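Minutes, Cell Practice Group
Meeting of 29th March, held at the Nalunmont workshop and on the call

I took the notes again, so if something you said has come out sideways, write to me and I'll fix it before the next one. Yes, it was a Sunday. It was the only day the Sorensen people and the Zoko people could both do, and I'd like it noted that we started on time anyway.

1. Last time's minutes

Accepted with one change. I had written that the bin cell gets a full clean "weekly" and the group had agreed "at each changeover," which means more often in a busy week. Fixed on the shared page.

2. The big one: hands in the bin

Most of the first hour went here. The old rule says you don't reach into the bin while the arm is powered. Everybody agrees with it, and then everybody has a slightly different idea of what powered means. Zoko's operators have been treating a paused program as good enough. Sorensen's have been going all the way to drives off, even to turn over one item. On our side it has depended on who's on shift, and I include myself in that (I'm not proud of it).

We talked it through for a long while and landed on wording we can all live with. A pause doesn't count. Before any hand, tool or grabber stick goes over the rim, the program is stopped, the drives are off, and the person reaching in is holding the enable key. If two people are working the cell, the one reaching in holds the key and the other one keeps away from the pendant.

Zoko's worry was time. They logged 296 entries to the bin over the last stretch of runs, and if each one gets slower they lose a good piece of the day. Fair point, and I don't want to wave it away. We looked at their log together on the screen, and a lot of those entries were for nudging things away from the walls, which led us nicely into item three.

3. What goes in the bin and how it lies

We walked over to the cell for this part, and the people on the call followed along as best they could. I think it helped, because talking about flat items against a bin wall is a lot easier when you're looking at some. The trouble is always the same: a thin thing lying flat, or something leaning in a corner, and the fingers have to get down close to the floor without touching the metal.

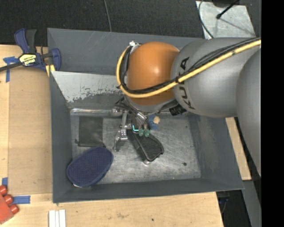 Item 3: KUKA arm over the gray bin, gripper lowered, pouch against the back left, navy item in the front left corner.

The proposal from Sorensen was to ban corner placements in the starting layout. I argued against it, and so did Zoko. Real bins have things in corners, and if we never start with one there we're only fooling ourselves about how good the picking is. We settled on this: corners are allowed, the operator writes down that the layout has a corner item, and if the arm misses the same item 2 times in a row it gets skipped and stays where it is until the end of the run. No going in to help it along. That alone should cut down the entries a lot, and Zoko seemed a good deal happier after we'd got there.

We also spent a while on speed near the floor. Our bin has plenty of scrapes in it and we can't say which ones came from what, so I'm not pinning them on anybody's program. From now on, all three sites take a photo of the empty bin floor at the start of the month, same spot, same lights, and we compare. The slow zone near the floor stays as it is in the practice sheet. Sorensen would like it thicker. They'll bring their contact records next time and we'll look at it then.

4. Clamps, tape and the stuff around the edge

Quicker, thank goodness. The sheet says the bin has to be fixed so it can't shift during a run, and it doesn't say how. Zoko wanted brackets bolted down. We use a bar clamp on the rim and I spoke up for it, mostly for the ease of swapping bins. Agreed: clamps are fine as long as they're checked by hand at the start of every shift and are marked in the cell model as something the arm has to keep clear of. Sorensen asked what happens if somebody moves a clamp a couple of inches without telling the model. Then the model gets updated before the next run, and that sentence goes into the sheet too.

Tape marks: blue for "the thing goes here." I'd like old tape peeled up when a layout is retired. This passed with no discussion at all, and I was a little disappointed because I'd prepared a speech.

Loose items on the work surface beside the bin: we couldn't agree. One view is that nothing should sit within the arm's reach except what's in the task. The other is that people need to put things down somewhere, and a rule that gets ignored by lunchtime is worse than having none. Carried over.

5. Cables on the arm

Short report from me. I've been checking the cable loops by the wrist by eye at the start of each shift and writing it down, and I'd like the other sites to do the same. You swing the wrist slowly through its range and watch for pulling or rubbing, especially where the loop goes tight. Zoko already does it and just hasn't been logging it. Sorensen will start. I said I'd send round the little form I use – it's four lines long, so please don't be scared of it.

6. Rilance

For anybody new, Rilance is our shared incident log. It now holds 1723 entries, and roughly 400 of them have no category at all. A lot of those are mine from the early days, when I typed "odd noise" and went home. We agreed that an entry can't be closed without a category, and that near misses get logged the same day, in plain words, by the person who was there. There was some back and forth over whether a dropped item is a near miss. Inside the bin, no. Over the rim and onto the floor, yes.

7. Actions

Me: new wording for items 2, 3 and 4 into the practice sheet, cable form out to both sites, start on my uncategorized entries.
Zoko: sort their bin entries by reason so we can see how many the skip rule would have saved.
Sorensen: contact records for the slow zone, plus a paragraph making their case on loose items.
All sites: empty bin photo, first one before the next meeting.

8. Any other business

Sorensen asked if the practice sheet could be printed on something that survives coffee. I'll look into laminating. Zoko asked for a glossary, and was asked to write one.

Next meeting in June, on a weekday this time, at Zoko's place if their room is free.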